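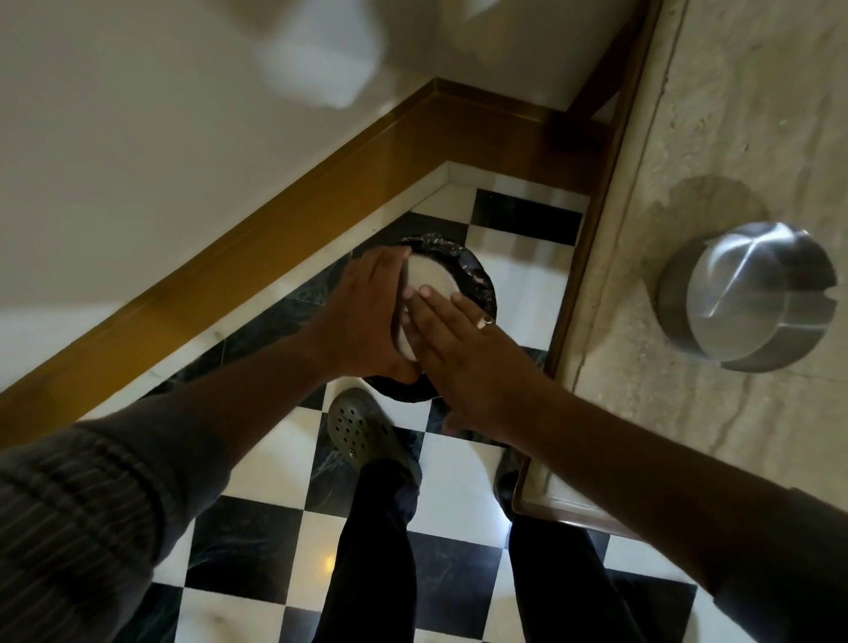 A robot that closes a container has to decide at some point that the container is closed. In most machines the decision comes from two readings, the force at the wrist and the height of the tool. If the force has gone up and the tool has stopped going down, the program takes the job as done and moves on. This works well on a test bench with a rigid lid and a rigid rim. It works less well on a small washroom bin with a plastic bag in it, where the bag bunches up around the rim and gets between the two parts. A person doing the job by hand can curl the fingers of one hand over the near edge of the disc and lay the other hand flat across it. The two hands feel different things, and a high side is noticed at once. The machine in this chapter had one flat pad and one force number, and it could not tell a seated cover from a cover resting on a fold of plastic.

# Chapter 6: False Success and the Retry

Earlier chapters dealt with faults that stop a machine. A motor overheats, a cable breaks, a sensor goes silent, and the controller brings everything to rest. Faults of that kind are costly but fairly easy to find. This chapter deals with a fault that let the machine keep working. The robot reported that it had done its job, the report was wrong, and a later change made to deal with the wrong reports led to an injured hand.

We follow one case from start to finish. You will need the material on force limits from Chapter 2 and the description of safety zones from Chapter 3.

## 6.1 The Machine and the Job

The Savmont is a hotel with a large number of small washrooms, each with a lined bin. The hotel leased a mobile robot from Pundby to change the liners and put the covers back on. The robot had a wheeled base, one arm, a two-finger gripper for the bags and a flat round pad for pressing covers down. It worked during the day, when the rooms were being cleaned, and it shared the floor with the housekeeping staff.

The work cycle was short. The robot lifted the cover, pulled the full bag, put in a new one, folded it over the rim and set the cover back. The last step, pressing, was written as a single move. The pad came down slowly until the wrist sensor read the target force. If the pad had also dropped to the expected height, within a set tolerance, the controller logged the word CLOSED and released the arm for the next step.

Pundby tested the press move before delivery. The test cell ran 900 closures without a failure. Those closures were all made with the same bin, standing in the open on a flat floor, and with a thin liner that had been cut to size. The height tolerance was 6 millimeters, which the test engineers chose so that small differences in the floor would not cause false alarms.

At the hotel, three things were different. The liners were larger than the bins and left a good deal of loose plastic outside the rim. The bins stood in corners, close to the wall on two sides, and the arm could not always come down straight. And the floors were polished tile, on which a light bin could slide a little when it was pushed from one side.
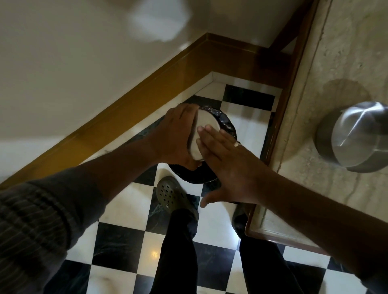

*Figure 6.1. Two-handed pressing in a corner. The black plastic reaches past the edge of the white disc on all sides.*

None of these differences would trouble a person very much. Someone standing close can turn the disc, pull on the plastic, shift the grip and press again, and does all of it without thinking of it as a separate step. For the robot each of those actions would have had to be written, tested and given its own limits. They were not in the program. The program had one way of pressing and one way of checking the result.

## 6.2 The First Fault

Complaints began in July. Staff found covers sitting at an angle, or lying on the floor beside the bin, in rooms the robot had marked as finished. Mererid Harries, the housekeeping supervisor, started keeping a paper list by room. When her list was set beside the robot's log, the log showed CLOSED for all of the rooms on it.

Zane Mockus, a service technician for Pundby, went through the force records. A good closure had a clear shape. The force rose slowly while the liner was being squeezed, dropped for an instant as the cover slid into place, and then rose steeply to the target. In the bad closures the drop was missing. The force simply climbed. The cover had been pressed onto a thick fold of plastic, the plastic had taken the load, and the final height of the pad was still inside the tolerance. When the pad lifted, the fold sprang back and pushed one side of the cover up.

The information needed to catch the fault was therefore already in the record. The controller looked only at the last value of the force and threw away the path by which it got there.

> **Key term: false success.** A state in which a machine's own test for completing a task is met, but the task is not complete. A false success is more serious than a false failure when later steps depend on the result, or when people trust the report and stop checking.

## 6.3 The Repair That Made Things Worse

Pundby sent out a software update. It made two changes. After pressing, the arm now moved away and the camera on the base checked whether the cover looked level. If it did not, the robot came back and pressed again with a higher force. Up to 3 tries were allowed, and each was stronger than the one before.

The update cut the number of complaints sharply. It also added something the original risk assessment had not covered, a pause followed by a second approach. During the pause the arm was pulled back and still. The status light showed green, the same color it showed at the end of the cycle. To a person in the doorway, a robot waiting to try again and a robot that had finished looked exactly alike.

There was a second problem, and it was older. The laser scanner on the base drew a safety zone in front of the robot. In narrow rooms the walls and the door frame filled part of that zone and caused constant stops. At installation the zone had been reduced for these rooms. The reduced zone still covered a person standing in front of the base, but it did not cover the space over the bin when someone leaned in from the side.

## 6.4 The Injury

The event itself took very little time. Kilian Berchtold, a room attendant, was cleaning a washroom while the robot worked on the bin. He saw the arm press the cover, draw back and stop. The light was green and the cover was crooked. He leaned in from the side of the door and put one hand on the cover to straighten it, with his fingertips under the edge where the liner was bunched.

The camera check had by then decided that the cover was not level. The arm came down for its second try. The scanner did not see Berchtold, whose feet were outside the reduced zone. The pad pressed the cover onto his fingers and kept going until it reached the new, higher force. It held that force for 2 seconds, as programmed, and lifted.

He had bruising and a split nail and was back at work the same week. The controller logged the closure as CLOSED.

That last entry drew more attention in the review than anything else. The fingers under the edge had behaved much as the folded plastic did. They took the load, the height came out within tolerance, and the test was passed. A machine that could not tell plastic from a rim could not tell a hand from a rim either.

## 6.5 What the Review Found

Balthasar Steiner led the review for the hotel's insurer, and Pao-chu Tang represented Pundby. Their joint report did not name a single cause. It set out a chain of decisions, most of which had seemed sensible when they were made:

- The closure test used the final force and height only.
- The height tolerance was chosen on a bench, with a liner unlike the ones in use.
- The safety zone was reduced in narrow rooms, and the change was recorded as a setup note. It was not treated as a change to the safety design.
- The retry was released as a quality fix, so the risk assessment was not opened again.
- The status light had no separate signal for waiting.

The report also looked at what Berchtold did. It found that straightening a crooked cover was an ordinary part of his job and should have been expected. The training sheet told staff to keep clear of the robot while it was moving. He had done that – the robot was not moving when he reached in.

Pundby withdrew the retry at once and took the press move out of service in all rooms with a reduced zone. Staff went back to closing those bins by hand. A revised version came later, with a low fixed force, a check on the shape of the force curve, and an amber light that stayed on until the arm was parked. If the first press failed, the new version did not try again. It left the cover where it was and put the room on a list for the attendant.

The rest of this chapter takes the links in the chain one at a time. Section 6.6 starts with the force curve and shows how the missing drop can be detected from the wrist sensor alone, using the sampling methods introduced in Chapter 2.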